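The Kurkgate Bus

Missed it. Of course. Aparecida Godoy stood on the gravel with her bag open and her thermos leaking into it and watched the tail lights go round the bend by the silos, and that was the 6 to Kurkgate gone till morning.

Bugger.

She tried the phone. One bar, then none, then one. Fenna's number rang out. Rang out again. Fenna never picked up before tea, Fenna was probably in the paddock with the phone on the kitchen bench, buzzing itself toward the sink.

So. Walk, or wait for somebody to drive past, and who drove past Driluveck at that hour in September. The servo had shut. The pub had shut years back and had a tree in it.

She walked.

It wasn't far if you took the old rail line. Nine k, maybe ten. She'd done it at sixteen in thongs, drunk, with Fenna Verstraete singing the whole way and falling in the culvert. The sleepers were mostly gone now and what was left had grass up through it, and the light was going that orange colour, dust off somebody's header, galahs making a racket in the gums like they'd paid for the place.

The letter was in her coat. She didn't need to take it out. She took it out.

Dear Ms Godoy, lot 163, Dritham Road, the amount outstanding being $560, failing which. Failing which what, they didn't say till page two. Castellanos and a squiggle at the bottom. Her mother's block. Her mother's half a house on it, the stumps and the bath and the one good wall. Five hundred and sixty dollars in rates and they'd take the lot, the lemon tree, everything, and Fenna had known since winter and hadn't said.

That was the thing. Hadn't said. The letters had been going to Fenna's box because Fenna had offered, back when Aparecida moved to the city, I'll keep an eye on the mail for you love, and then she'd kept an eye on it all right. Kept it in a drawer.

First culvert. She went down the side and up again on her hands. Mud on the good pants.

Second culvert, the one Fenna fell in. Smaller than she remembered. There was a shopping trolley in it and a lot of frogs going.

She rehearsed. You should have rung me. No — why didn't you ring me. No. Start with hello. Start with hello, how's the hip, then the letter on the table, flat, and not say anything at all, make Fenna say it. She was good at that in her head. In her head she was terrific. In real life she'd walk in and get handed a cup of tea and a dog and be on about the weather inside a minute.

Dark by the crossing. She used the phone for a torch until it told her ten percent and then she used nothing. You could see the line well enough, paler than the rest. Something big moved off through the wheat, a roo, she hoped a roo. She sang a bit. Felt stupid, kept going.

Fenna's porch light was on. Fenna's porch light was always on, moths all over it, and the dog came down teh steps sideways barking like murder and then smelled who it was and fell over.

"You're late," said Fenna through the flywire. "I had you down for the six."

"I missed the six."

"You walked?"

"I walked."

"In those shoes."

And there it was, the kettle going on. Aparecida stood in the kitchen with mud to the knee and the letter in her hand. She'd forgotten how the clock ticked in here. She'd forgotten the smell, dog and toast and kero.

"Go and wash," Fenna said. "Then you can yell at me."
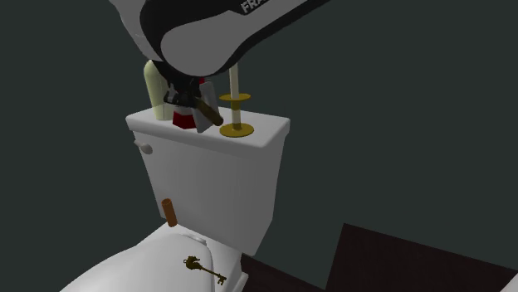 She washed. Ran the tap hot till it hurt. When she came back Fenna had the drawer out, the actual drawer, whole thing pulled off its runners and sitting on the table between the cups. Letters in it. Rubber bands, a dead torch, a candle stub, 6 envelopes with the window in the front.

"I paid the first ones," Fenna said. "Before you start. I paid them out of the egg money and then the hip happened and I couldn't and I didnt know how to tell you I'd been paying."

Aparecida sat down.

"Why would you pay them?"

"Your mum asked me."

"When?"

"When do you think."

The dog put its chin on her foot. Outside the moths went tick, tick on the bulb. She had the whole speech still, she could feel it sitting there with its hat on, and she looked at the stubs, Fenna's writing, the sevens with a line through, paid, paid, paid, a date on every one.

"You should have rung me," she said.

"I know."

"I would've — Fen. I've got five hundred and sixty dollars. I've got it in the bank. It's not even hard."

"Well, I know that now," said Fenna, and pushed the sugar over. "Has that lemon tree got fruit on, do you reckon? I haven't been up there since the hip."

"We'll go and look."

"In the morning."

"Yeah. In the morning."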